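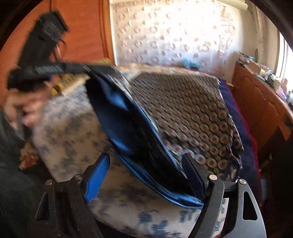

Rultard issues handling rules for hand-held grippers in homes

Mar 14, 2024 – Rultard has published a set of working rules for people who record household tasks with hand-held grippers. The rules apply to all new recordings and cover bedrooms, kitchens and other lived-in rooms.

The 27-page document was drafted with Vostdale and Mosoti, which both train robot arms on this kind of material. An early version went out in December and drew 167 written comments.

Much of the text deals with soft items such as bags, bedding and clothes. Operators may use the free hand to steady a strap or hold a bag in place, but must log the task as hand-assisted. Until now, the three companies labeled such recordings in different ways, and files could not be shared without being checked again.

Both jaws should be fully open before they are brought around an item. Screws on the gripper plates are to be checked at the start of each session, and finger pads replaced after 500 recordings or at the first sign of tearing.

A separate section covers privacy. Residents must agree in writing to each room used. Letters, medicine packaging and family photos have to be put away or blurred before a file leaves the home – barcodes and shipping labels are on the same list. Other belongings can stay where they are, and operators are told not to tidy a bed or dresser to get a cleaner view.

Jarance, which tested the draft in 436 sessions, asked for a looser rule on lighting. The final version allows bright windows in view as long as the jaws and the item between them remain clear.

Recordings made under older rules can still be used until the end of the year if they carry the new task labels.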